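Help me write the house rules for robots that work at tables (paid, part time)

Hi! I'm Kane Harawira and I run the bench practice group at Etell. We're a small shop, we teach robot arms to do kitchen chores, and I'm looking for two people to help me with something that sounds dull and that I happen to love: writing down how we're supposed to do it, then checking whether we do.

Some background. Last year we had rules, sort of. They lived in a chat thread, on a whiteboard and in my head. Then we started sharing recorded sessions with Jendberg and Villetti, and it became clear that the three of us meant different things by "reset the table" and "stop the arm." One person's finished task was another person's failed one. So we agreed to write a common bench standard, and the first draft is done. It has 156 rules in it, which is too many (I wrote most of them, sorry), and it needs people who will sit next to an arm all afternoon and tell me which ones hold up.

The work itself is simple to picture. You set out dishes and toy food, check your reach zone, start the session, and watch the arm pick things up and put them down. Keep one hand near the stop button. When something goes wrong you write it up in plain words – what the rule said, what the arm did, what you did. Then you reset and go again. We want 1400 reviewed sessions by the end of September, split between the two of you and our regular crew.
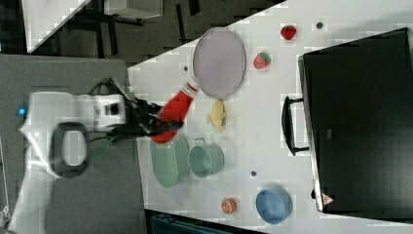 What you'd be doing

Running sessions at the bench with the draft rules beside you, and marking each one kept, broken or unclear. "Unclear" is my favorite answer, so please use it a lot.

Rewriting rules so a new person gets them on the first read. If a sentence needs a second sentence to explain it, we fix the first one.

Looking after the startup checks: cables, gripper, floor mat, what's on the table, who's standing where. We do these every time, even after a lunch break, even when I'm the one running late.

Joining a call with Jendberg and Villetti every other week, where we argue (nicely) about wording.

Who I'd like to hear from

You don't need a robotics degree. The best rule checker I ever worked with came out of a hospital kitchen! Lab techs, line inspectors, stage managers, and school science aides would all fit in fine. You do need to write clearly, stay alert through repetitive work, and be willing to hit stop in front of your boss. I mean that last one. Stopping a session is never held against anyone here, and it's rule number one in the draft.

Hours and pay

20 hours a week, mornings or afternoons, your pick. Pay is $3000 a month, and training days are paid the same. The bench is on the ground floor of the Sheikh building and there's step-free access from the parking lot.

How to apply

Skip the cover letter. Send me a short résumé and one rule from any job you've had that was badly written, plus your better version of it. Half a page is plenty. I read all of them myself, and I'll write back either way.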